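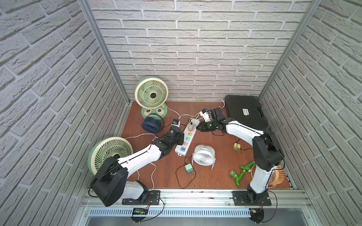 Progress report to the Trasley Fund
Project: Mahawong Household Electrics Bench
Period ending 10/06/2022

Summary

The bench is open, the money is mostly spent, and the fuse box has forgiven us. You funded a place where Mahawong residents could bring small plug-in appliances to be checked, cleaned and, where possible, sent home again. We have held 37 sessions so far. The remaining six are booked through the end of the grant.

The work surface

Our proposal promised "a bright, professional setting." The white brick-textured panels on three sides were the cheapest route to bright, and the wood-grain tabletop does what it can for professional. Visitors like the bricks. One asked who did the pointing.

The table is never as clear as the floor plan suggested. Small appliances arrive with cables, and cables arrive with other cables. We now ask people to take home any adapter they can't match to something they own, and compliance has been poor.

Power strips and chargers

We budgeted for toasters. What people bring is fans, chargers and the power strips they plug them into. Much of each session goes to sorting out what belongs in which outlet, so we have leaned into it. A strip with outlets in pink, teal, yellow and blue has done more for this part of the program than our printed handout, which ran to two pages and was mainly used as a coaster.

Fans

Summer was all fans. Circulators are simple to wipe down and tedious to get into, and the owners tend to be attached to them, particularly the ones with faces. The pale-green one with two eyes on its base has become the unofficial mascot. We did not seek approval for a mascot and have charged nothing to the grant for it.

Spending

Panels and posts came in under budget. Replacement cords from Pestton went over, and the two delayed orders did not arrive until September. We would like to move the underspend on fittings across to cords and request your approval to do so.

Next period

– Finish the booked sessions
– Shorten the handout to one page
– Start the evening sessions at the Astard branch, if the heating there is fixed
– Find a home for the unclaimed adapters, of which the less said the better

Receipts are attached, including the one for cable ties that you asked about last time.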